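Talking to machines that talk back: notes for the evening session

(Speaker copy, not for handing out. Anything in brackets is for me.)

OPENING

Hi everyone, and thanks for coming out after dinner. I know the 7 p.m. slot is a rough one, so I'll try to keep it moving, and if I start mumbling please wave at me.

I want to talk about the voices we give to robots. I mean the plain everyday stuff: the beep, the "sorry, I didn't get that," the cheerful little hello when you walk up to a check-in desk. I spent most of last year writing lines for a machine to say, and before that I wrote instructions for coffee makers at a company called Bekar. So I came into this with a lot of opinions about the word "please" and very few about robots.

[Wait for people to sit down. Water.]

HOW I GOT THE JOB

Brandbridge was building a greeter robot for clinics, the kind that stands by the front door and tells you which hallway to go down. It was called Ploter. I asked where the name came from and got three different answers, so I stopped asking.

They had a script already. It had been written by the same people who wrote the software, and it was very complete. If you asked Ploter where the X-ray room was, it told you the floor, the wing, the door number, the opening hours, and then it asked if you needed anything else. You could read a magazine article in the time it took. People walked off halfway through! They'd catch the word "second," head for the elevator, and Ploter would keep on talking to a potted plant.

So my job was to make it shorter. Then it was to make it nicer. Then, by spring, it was to make it less nice, and I'll get to that.

[Show of hands: who has been thanked by a parking machine? Let them laugh.]

THE FIRST DRAFT WAS TOO SWEET

I went overboard. I gave Ploter a whole personality, with favorite seasons and everything. It said "Ooh, good question!" before it answered. It said "You've got this!" when it sent people to a blood test. I thought that was charming, and I read it out loud to my kitchen and my kitchen loved it.

Then we put it in the lobby of a clinic in April and I sat in a plastic chair with a notebook and listened. A man came in holding his hand in a towel. He asked where to go, and Ploter said, "Ooh, good question!"

I have never wanted to crawl under a chair so badly.

[Pause here. Don't rush it, this is the part people remember.]

The lesson I took from that was pretty small, and I still think small is the right size for it. A voice that's always cheerful isn't listening to you. We all know this from people. If a friend answered everything in the same bright tone you'd start to wonder if they were okay. A robot can't read the room very well, so the safest tone is the one that fits the most rooms. Calm, a bit warm, quick. Like a good bus driver.

WHAT PEOPLE SAID BACK

We had 59 visitors in that first round who agreed to chat with us afterward, and 54 of them told us they'd said thank you to the robot. I love that number. I wasn't expecting it at all, and I went back through my notes twice. A lot of them were a little embarrassed about it, too. One woman said she only did it because her kid was watching, and then she admitted her kid had been in the car the whole time.

So we had to decide what Ploter should say to "thank you." You'd think that's easy. Here's what I tried:

"You're welcome." Fine, but it came out stiff with the voice we had.

"My pleasure." Felt like a hotel. Also, is it? That one started a very long lunch argument.

"Anytime!" My favorite on paper. Out loud it sounded like it hoped you'd be back at the clinic soon, which nobody wants.

"Take care." That's the one we kept. Older visitors liked it a lot, and plenty of them said it back.

[If running late, skip the hotel bit.]

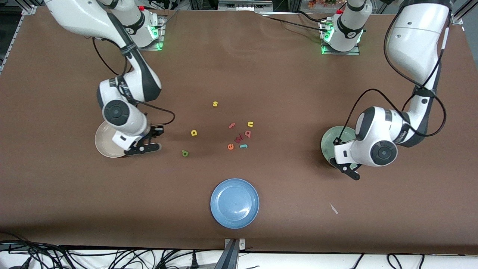 THE SILENCE PROBLEM

Okay, so this is the part I got most wrong, and I'd like to save you the trouble.

When Ploter was thinking, it went quiet. It took 2 seconds, sometimes a bit more if the lobby was noisy. Two seconds doesn't sound like much, but try it with me now.

[Stop talking. Count to two in my head. Look at somebody in the front row.]

Awful, right? In that gap people repeat themselves. They lean in. They say it louder, and then the robot hears two questions on top of each other and everything falls over.

My fix was to have it say "hmm." Just a small hmm. And it worked nicely for the first visit, but the staff at the front desk were next to that thing all day long, and by the end of the week they were ready to roll it into the parking lot. Eight hours of hmm! I had tested it on visitors and completely forgotten about the people who couldn't leave.

We ended up with a mix. A light that changes when it's heard you, no sound at all for short waits, and a spoken "One moment" for the long ones. The desk staff picked the final version themselves from a list of 11 that I'd recorded, and they threw out nine in the first round without much ceremony. I still miss number four.

SHOULD IT THINK OUT LOUD?

People ask me about this one a lot. There's a bunch of interest in robots that tell you what they're working out as they go. "I'm looking for the room. I see two rooms with that name. I think you want the one downstairs."

I was against it, mostly out of habit. My whole job was cutting words. But a small team at Jiang was trying it on a robot that sorts library returns, and they let me come by and listen for an afternoon. It would say things like "This one has no label, so I'm setting it aside." And I noticed I was much more patient with it! When it was slow, I knew why it was slow. When it made a mistake, I could hear where it went off track, and I could say "no, the other shelf" and feel like I'd helped.

So I've softened. My rule of thumb these days is that talking out loud is good when you're working next to the machine, and bad when you're just passing through. In a lobby you want the answer. If you're sharing a job with it, you want to know what it's up to.

I'd also say keep it honest. If the machine says "let me think" when there's no thinking going on, people do catch on, and then they stop believing the other stuff it says.

[This usually gets a question. Take it now if there's a hand up, otherwise keep going.]

THINGS I'D TRY IF I WERE YOU

Read every line out loud while you're annoyed. I do mine before breakfast.

Write the sorry lines first. They'll be used more than you think, and they're the ones people quote when they complain.

Ask the people who work beside it, and ask again after a week.

Don't let it use your name unless you gave it your name. We tried it with the appointment list and people hated it.

Cut the second exclamation point. Then cut the first one. (Yes, I know, I talk with them. I'm not standing in a clinic.)

BEFORE QUESTIONS

I've got a few recordings of the rejected lines on my laptop, including the full "Ooh, good question!" in its original glory, and I'm happy to play them at the back table once we're done. The speakers are tiny so you'll have to squeeze in.

[Leave fifteen minutes. If it's quiet, ask what their phone says when it can't hear them, and whether they answer it.]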